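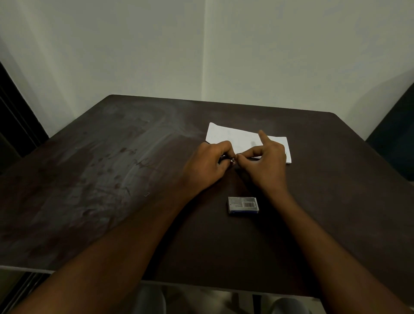 Dark brown tabletop: finish haze and small-parts work

Forum: Benches, Tables and Work Surfaces
Thread views: 2455

kerf_line
I have a dark brown table, matte, white edge band, rounded corners, pushed up near an off-white wall. I use it for sorting and opening small hardware, mostly rings and clips a few millimeters across. Two problems. First, the left half of the top has a haze that comes back after every cleaning. Second, small metal parts are hard to find on it once they leave my fingers. I currently lay down a folded sheet of white paper as a landing area. Looking for a better method that does not involve replacing the table.

dkalinowski
What are you cleaning it with, and how much of it? On a matte dark top the usual cause is detergent left behind. Water takes it into the texture of the surface, the water evaporates, the detergent stays.

kerf_line
Lumis surface spray, then a paper towel. Usually two passes.

dkalinowski
Two passes with the same spray puts down two layers. Do one pass with a damp microfiber cloth and no product, then dry at once with a second cloth. Repeat until the dry cloth stops dragging. Mine took four rounds the first time.

Wiltham_bench
Disagree with the water-only advice. If there is skin oil in it, plain water will move the oil from one place to another. I would use isopropyl diluted half and half, after a test on the underside. Then the water pass.

dkalinowski
Alcohol on an unknown finish is a risk. He has not said what the top is made of.

Wiltham_bench
Which is the reason I wrote to test the underside.

kerf_line
I don't know what the top is. It came with the apartment. No label underneath.

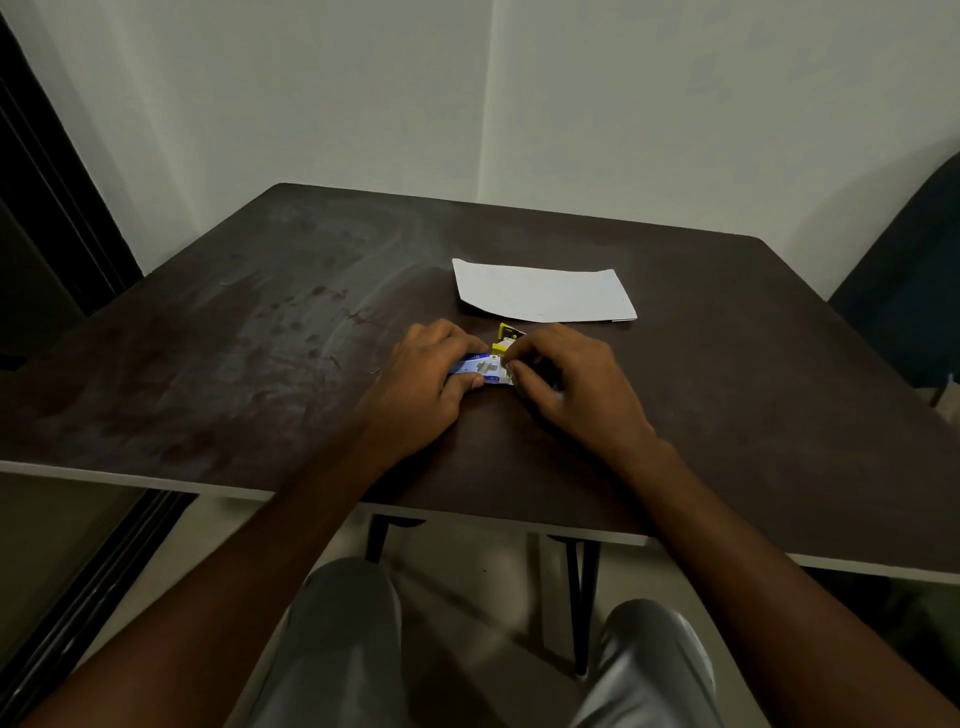

florin_s
The shape of the haze tells you something about the cause. A spill dries with a hard outline. Product residue follows the path of the cloth, and contact marks collect wherever the hands rest. On this top the pale streaks run in a loose curve from the back left corner toward the front, with spots mixed in, so I would say wiping first and fingerprints second. Both of you could be partly right. I would start with water since it is the cheaper test, and go to the diluted alcohol only if spots remain after the top is dry.

Regarding the second problem, paper is adequate for contrast and poor for containment. A ring dropped from two inches will bounce off a flat sheet. Fold up all four edges to make a shallow tray, or buy one.

kerf_line
I tried folding the edges. They flatten out under my wrists.

tolerance_stack
Use a felt mat. I have the Grurberg one in light gray, 10 inches on the short side. Parts stay where they land.

florin_s
Felt sheds, and fine clips catch in it. For anything with a spring end I prefer smooth silicone with a raised lip. The Wongsuwan tray is the one I keep at my desk. It rinses clean.

tolerance_stack
Mine has been in use since February and has not caught a clip yet. Depends on the clip.

Wiltham_bench
Whichever mat you choose, open the packets over it. Most of my losses happen at the moment the packet opens, well before I start work on the part. Light matters too. A desk lamp set low and to one side gives a metal part a long shadow and a highlight. Overhead light does neither.

kerf_line
Results so far. Five rounds of damp cloth and dry cloth. The streaks are gone. A few spots are left near the front, visible only at a low angle. Alcohol test on the underside showed no change after an hour, so I will do the spots tonight.

dkalinowski
Good. Keep the spray off it from now on.

kerf_line
Ordered the silicone tray. The low lamp works. Found two rings by the wall that I had written off.

tolerance_stack
Still think felt is better for rings.

Page 1 of 2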